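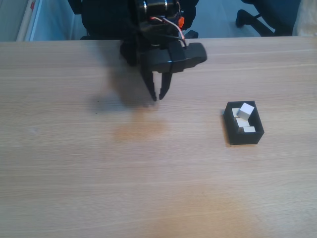 Robot arm over a wooden tabletop.

Flesine Small Press Catalog, version 2

Title records from independent publishers, compiled by Noémie Hawthorne. Last updated 2025-10-08.

Contents
655 records, one per edition, in catalog.csv (UTF-8, comma separated). Print and ebook editions of one title have separate rows.

Fields
title, author, imprint, format, pages, list_price, pub_year

Known issues
Page counts are blank for ebooks. Turcotte and Erkton list prices exclude tax. Tokville records before the November import lack pub_year.

Samples
sample.csv holds the first 100 rows.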